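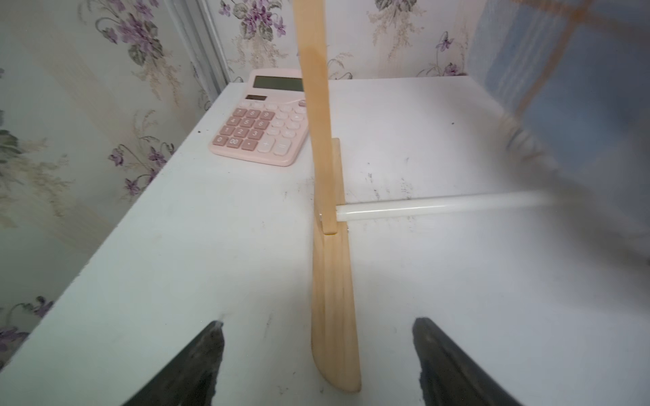 How many demonstrations does the arm need before it can learn a task? For the tabletop tasks in this project, the group found that 500 accepted recordings were enough to begin training.

Home | Projects | Reports | Contact

Last updated: 9th March

The group recorded 673 demonstrations in 23 sessions. Each was reviewed by a second student before it entered the Clarkix set. Recordings with a dropped object or a late start were rejected — the reviewer noted the cause in the log. Starting positions were changed after every eight recordings. Training on the accepted set will continue in April under the supervision of Sibel Aksoy.

Comments

Yurt: Were the rejected recordings kept? We could use them for our failure study.

Gosska: The log should list the operator as well — styles differ a great deal between students.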